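*Week 8 notes. Bring these to the tute, and bring a jumper, the room is freezing.*

So last week I asked you all to go home and write down every chore you did over one evening, and a lot of you were annoyed with me by the end of it, which is fair enough. The lists were terrific though! Most of you wrote "did the washing" as a single line. That line is what I want to pull apart today, because it's where the gap between a good demo and a useful machine shows up best.

## What's inside "did the washing"

The machine in your laundry already does the hard yakka. It fills, heats, agitates, drains and spins, and it's been doing that for so long we've stopped calling it automation. What it leaves for you is everything on either side: finding the clothes, turning the sleeves the right way out, checking pockets, hanging, folding, putting away. Every one of those involves handling something floppy.

Cloth is awful for a robot. A mug has one shape and keeps it. A jumper has as many shapes as you care to drop it in, and most of it is hidden underneath the rest. Pick it up by the wrong bit and you've got a new problem that looks nothing like the old one. (Try the exercise with your eyes closed tonight: find the neck hole of a windcheater by feel. You'll manage it, and I'd like you to notice how much you fiddle to get there.)

## Reading success rates

Please be suspicious of percentages. Take our two made-to-order marking problems from the reader:

- **Hirkitz** reports 100 folds out of 100, all on the same flat towel, laid square on a bare table.
- **Flollier** ran 197 attempts on a mixed basket, with a person allowed to step in, and counts a fold as done if it "would pass in a drawer".

Which one would you rather have at home? I'd take the second, personally, but I'd want to know how often the person stepped in, and the write-up is vague on that. Put your answer in a short paragraph and tell me what you'd ask for. Things worth chasing up: who set the table, who reset it after a failure, how long one garment took, and whether anybody had tried that garment before.

## The shop floor is a bit kinder

Factories get to cheat, and good on them. You can bolt down a jig, paint a line, fix the lighting and insist that every part turns up the same way round. The Sarkano packing line in your case study works because somebody spent months making the cartons boring. Ask the same arm to unpack a school bag and it's lost. Sewing is the odd one out, by the way - a factory job that still leans heavily on hands, and the reason is cloth again.

## People in the loop

A lot of current work has people showing the machine what to do. You might guide an arm by the wrist, work it from a controller, or put on a headset and use your own hands. All of these are slow and a bit tiring, and the operator loses most of the sense of touch, so you end up doing by eye what you'd normally do by feel. Thick knits are a good stress test. They stretch and they bunch, and from close up a fold can hide half of what you're trying to look at. 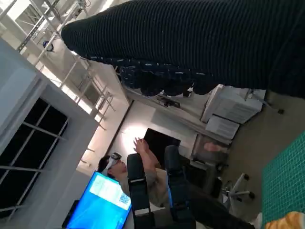

**Avram lab annexe · February**

Look at how much of the view the ribbed knit takes up along the top, with the two black gripper fingers standing up below it. Now imagine having to decide where the edge of the fabric is from this one view! The person in the white headset has both hands raised with the fingers spread, and I want you to think about how much a spread hand can say that two fingers can't.

For the tute, in pairs:

1. Choose one chore from your list and break it into steps until each step is a single grasp, push or release.
2. Mark the steps where you relied on touch.
3. Decide which steps you'd hand over to a machine today, and what you'd have to change in your house first.

So, can they do the chores yet? My answer is bits of them, in tidy rooms, with somebody close by. Yours can be different, but argue it from your own list. Reading for next time is the Sarkano case, second half only - skip the appendix unless you love gearboxes.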